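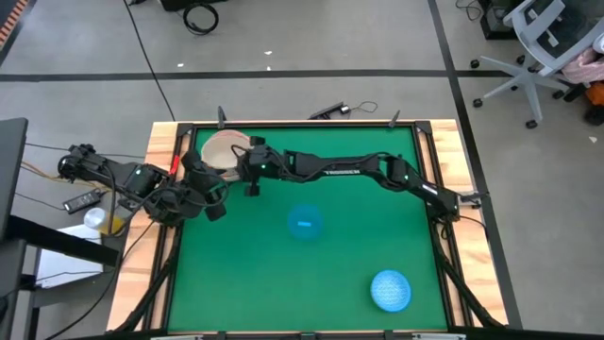

제2장 아동 장편소설의 서술자와 초점화

이 장에서 다루는 내용
서술자와 초점 인물의 구분
서술 거리의 조절 방식
자유간접화법의 식별
어른 인물에 대한 정보의 제한과 지연
번역문에서 나타나는 시점의 이동

선수 지식
제1장에서 정의한 이야기와 담화의 구분, 장면과 요약의 구분을 전제로 한다. 두 개념이 익숙하지 않은 독자는 제1장의 용어표를 먼저 참조한다.

2.1 문제의 설정

아동 장편소설을 읽은 독자에게 누가 이야기를 하고 있는지 물으면 대개 주인공의 이름이 답으로 나온다. 삼인칭으로 쓰인 작품에서도 결과는 크게 다르지 않다. 주인공이 텍스트 안에서 단 한 문장도 서술하지 않는 경우에도 독자는 주인공이 말하고 있다고 느낀다. 이러한 응답은 두 개의 질문을 하나로 처리한 데서 생긴다. 하나는 누가 말하는가이고, 다른 하나는 누가 지각하는가이다. 서사 이론에서는 앞의 질문에 대응하는 것을 서술자, 뒤의 질문에 대응하는 것을 초점 인물이라 부른다.

두 개념의 구분은 성인 소설에서도 필요하지만 아동 소설에서는 그 필요가 더 크다. 아동 소설의 서술자는 대체로 성인의 어휘와 통사 능력을 갖추고 있으며, 초점 인물은 대체로 열 살 안팎의 어린이이다. 말하는 능력과 지각하는 능력 사이에 일정한 차이가 상존한다는 뜻이다. 작가는 이 차이를 감추기도 하고 드러내기도 하며, 한 작품 안에서 두 방식을 번갈아 쓰기도 한다. 이 장에서는 그 차이를 텍스트의 표면에서 확인하는 절차를 다룬다.

2.2 분석 자료

이 장의 예문은 Finder 총서에 수록된 장편소설 21권에서 가져왔다. 총서는 초등학교 중학년 이상을 대상으로 하며, 전 권이 한 명의 어린이 주인공을 중심으로 전개된다. 각 권에서 발췌한 885개 단락에는 서술자의 인칭, 초점 인물, 화법의 종류, 시제가 표시되어 있다. 표시 기준은 부록 나에 수록하였다.

발췌의 단위를 단락으로 정한 데에는 약간의 설명이 필요하다. 문장을 단위로 하면 자유간접화법의 시작과 끝을 판별하는 데 필요한 문맥이 사라진다. 반대로 장을 단위로 하면 한 단위 안에서 초점이 여러 번 이동하여 표시가 무의미해진다. 단락은 작가와 편집자가 이미 설정해 둔 경계이므로 분석자의 개입이 상대적으로 적다. 다만 대화가 연속되는 부분에서는 발화마다 행이 바뀌는 관행 때문에 단락이 지나치게 짧아진다. 이 경우에는 대화의 도입문에서 종결문까지를 한 단락으로 처리하였다.

예문에 자주 나오는 두 작품은 다음과 같이 줄여 부른다. 『Falmont의 등대』는 외딴 섬 Falmont에서 할머니와 사는 소녀의 이야기로, 일인칭 과거 시제로 서술된다. 『Govus 하숙집』은 항구 도시 Govus의 하숙집에 맡겨진 소년의 이야기로, 삼인칭 과거 시제로 서술된다. 이하에서는 각각 『등대』와 『하숙집』으로 표기한다.

2.3 서술자

2.3.1 인칭에 의한 분류

서술자를 인칭으로 분류하는 방식은 가장 오래되었고 교실에서도 가장 널리 쓰인다. 일인칭 서술자는 자신을 '나'로 지칭하며 이야기 세계 안에 존재한다. 삼인칭 서술자는 인물을 이름이나 대명사로 지칭하며, 대개 이야기 세계 밖에 위치한다. 분류 기준이 문법 형식이므로 판정이 쉽다는 장점이 있다.

그러나 이 분류만으로는 설명되지 않는 현상이 많다. 『하숙집』의 서술자는 삼인칭 서술자이면서도 첫 장에서 한 차례 '나'를 사용한다.

예문 (1)
그 집의 계단이 몇 단이었는지는 나도 모른다. 소년은 언제나 두 단씩 뛰어올랐고, 한 번도 세어 보지 않았다.

여기서 '나'는 하숙집에 살지 않으며 소년과 만난 적도 없다. 지칭 형식은 일인칭이지만 이야기 세계와의 관계는 삼인칭 서술자의 것과 같다. 따라서 인칭은 서술자의 위치를 알려 주는 단서의 하나로 취급하고, 위치의 판정은 서술자가 인물과 같은 세계에 속하는지를 따로 확인하여 내린다. 이 책에서는 같은 세계에 속하는 서술자를 내부 서술자, 속하지 않는 서술자를 외부 서술자라 한다.

2.3.2 서술 시점의 시간적 위치

내부 서술자의 경우에는 사건이 일어난 때와 서술이 이루어지는 때의 간격을 함께 기록해야 한다. 『등대』의 서술자는 어른이 된 뒤에 열한 살 때의 일을 말한다. 이 사실은 작품의 80쪽에 이르러서야 명시된다. 그 이전까지 독자는 서술자를 어린이로 간주하고 읽게 되며, 앞부분에 쓰인 몇몇 표현은 재독할 때에만 어른의 것으로 읽힌다.

예문 (2)
할머니는 겨울마다 창틀에 종이를 발랐다. 그때 나는 그것이 장식인 줄 알았다.

'그때'라는 부사와 '알았다'라는 동사의 결합은 현재의 서술자가 그 판단을 더 이상 유지하지 않음을 함축한다. 종이를 바른 실제 이유는 진술되지 않는다. 외풍을 막기 위한 조치였음을 추론하는 일은 독자의 몫으로 남으며, 이 추론의 성공 여부는 독자의 경험에 따라 달라진다. 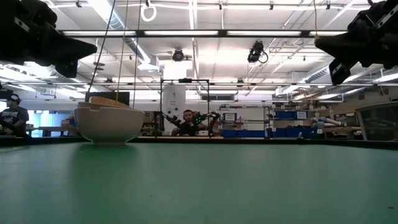 시간적 간격을 기록할 때에는 서술자의 나이를 수치로 확정하려 하지 않는 편이 낫다. 텍스트가 제공하는 단서는 대개 상대적이며, 간격의 길고 짧음을 나타내는 데 그친다. 부록 나의 표시 기준에서도 간격은 없음, 짧음, 김, 판정 불가의 네 단계로만 구분한다. 일기나 편지의 형식을 취한 작품은 사건과 서술이 교대로 진행되므로 각 항목마다 새로 판정한다.

2.4 초점화

2.4.1 고정, 가변, 무초점

초점 인물이 작품 전체에서 한 명으로 유지되는 경우를 고정 초점화, 둘 이상의 인물 사이를 이동하는 경우를 가변 초점화라 한다. 어느 인물의 지각에도 제한되지 않는 서술은 무초점 서술이라 한다. 총서의 작품은 대부분 고정 초점화를 기본으로 하되, 도입부와 결말부에 무초점 서술을 배치한다.

도입부의 무초점 서술은 장소와 시기를 제시하는 기능을 맡는다. 『하숙집』은 항구의 지형과 골목의 배치를 서술한 뒤 하숙집의 현관으로 범위를 좁히고, 소년이 문을 두드리는 순간부터 소년의 지각에 제한된다. 제한이 시작되는 지점은 지각 동사나 감각 어휘가 처음 등장하는 문장에서 확인되는 경우가 많다.

예문 (3)
Govus의 골목은 모두 부두에서 끝난다. 하숙집은 그중 가장 좁은 골목의 끝에 있었다. 문 안쪽에서 양파 볶는 냄새가 났다.

첫 문장은 현재 시제의 일반 진술로, 특정한 지각 주체를 요구하지 않는다. 둘째 문장은 과거 시제로 전환되지만 여전히 지각 주체가 필요하지 않다. 셋째 문장의 '냄새가 났다'는 문 앞에 서 있는 누군가를 전제한다. 주어가 명시되지 않았어도 초점 인물은 소년으로 판정된다.

2.4.2 판별 절차

단락의 초점 인물을 판별할 때에는 다음 순서를 따른다.

가. 지각 동사와 사고 동사를 모두 찾고, 각각의 주어를 표시한다. 주어가 생략된 경우에는 복원하여 괄호 안에 적는다.

나. '이', '그', '저'와 '오다', '가다'의 기준점을 확인한다. 이동 동사의 기준점은 초점 인물의 위치와 일치하는 경향이 있다.

다. 평가 어휘를 찾아 그 평가가 누구의 것인지 검토한다. '무서운 아주머니'라는 명사구에서 '무서운'은 서술자의 평가일 수도 있고 초점 인물의 평가일 수도 있다.

라. 앞의 세 단계에서 얻은 결과가 서로 다른 인물을 가리키면 복수 표시를 한다. 하나의 답으로 통일하기 위해 단서를 제외해서는 안 된다.

한국어 텍스트에서는 나 단계의 비중이 특히 크다. 주어의 생략이 잦아 가 단계만으로는 판정이 끝나지 않는 단락이 많기 때문이다. 보조 동사로 쓰인 '오다'와 '가다'도 검토 대상에 포함한다.

2.5 서술 거리와 화법

서술 거리는 인물의 말과 생각이 서술자의 매개를 얼마나 거쳐 전달되는지를 나타낸다. 직접화법은 매개가 가장 적고, 서술된 화법은 매개가 가장 많다. 간접화법과 자유간접화법은 그 사이에 놓인다. 같은 내용을 네 방식으로 적으면 다음과 같다.

직접화법
"내일은 절대로 학교에 안 갈 거야." 소년이 말했다.

간접화법
소년은 다음 날 절대로 학교에 가지 않겠다고 말했다.

자유간접화법
내일은 절대로 학교에 안 갈 것이었다.

서술된 화법
소년은 등교를 거부할 뜻을 밝혔다.

자유간접화법의 예에서는 전달 동사가 사라졌으나 '내일'이라는 인물의 시간 표현과 '안'이라는 구어적 부정이 유지되어 있다. 문장 종결만이 서술자의 과거 시제를 따른다. 성인 서술자와 어린이 초점 인물의 차이가 가장 섬세하게 처리되는 곳이 이 형식이며, 동시에 초보 분석자의 오판이 가장 잦은 곳이기도 하다. 과장된 부사나 단정적인 어미를 서술자의 견해로 읽으면 작품 전체의 태도를 잘못 파악하게 된다.

『하숙집』의 중반부에는 하숙집 주인이 세상에서 가장 인색한 사람이라는 서술이 반복된다. 전달 동사가 없으므로 형식상으로는 서술자의 진술처럼 보인다. 그러나 같은 장에서 서술자는 주인이 밤마다 소년의 양말을 기워 의자 위에 올려 둔다고 적는다. 두 진술이 양립하려면 앞의 것은 소년의 판단으로 귀속되어야 한다.

2.6 어른 인물에 대한 정보의 제한

어린이에게 초점이 고정된 작품에서 어른의 동기는 행동과 대사를 통해서만 제시된다. 이 제약은 결함으로 취급되지 않으며, 플롯의 주요 동력으로 이용된다. 정보가 끝까지 주어지지 않는 경우를 제한, 일정한 지점 이후에 주어지는 경우를 지연이라 구분한다. 『등대』에서 할머니가 본토의 Purba에 가기를 거부하는 이유는 지연에 해당하고, 부모의 부재에 관한 사정은 제한에 해당한다.

지연된 정보는 흔히 엿듣기, 편지의 발견, 제삼자의 증언을 통해 공개된다. 세 방식은 초점 인물의 능동성에서 차이를 보인다. 엿듣기에서는 초점 인물이 우연히 현장에 있으면 충분하지만, 편지의 경우에는 찾고 읽고 해석하는 과정이 필요하다. 분석할 때에는 공개의 방식과 함께 공개된 정보를 초점 인물이 이해하였는지를 별도로 기록한다.

2.7 번역문을 다룰 때의 유의점

총서에는 번역 작품이 포함되어 있다. 번역 과정에서는 대명사가 이름이나 친족어로 바뀌는 일이 빈번하며, 이 변화가 초점의 판정에 영향을 준다. 원문의 '그녀'가 '할머니'로 옮겨지면 지칭의 기준이 손주의 위치로 이동한다. 원문에 없던 어린이의 시각이 번역문에 추가되는 셈이다. 경어법의 선택도 같은 효과를 낸다. 지문에서 어른 인물에게 '-시-'를 붙이면 외부 서술자가 어린이의 사회적 위치를 공유하는 것으로 읽힌다.

따라서 번역문에서 얻은 판정은 번역문에 대한 판정으로만 기록하며, 원문의 특성으로 일반화하지 않는다. 원문을 대조할 수 있는 경우에는 부록 나의 대조 표시란을 사용한다. 다음 절에서는 『등대』의 첫 장 전문을 대상으로 2.4.2의 절차를 단락별로 적용한다.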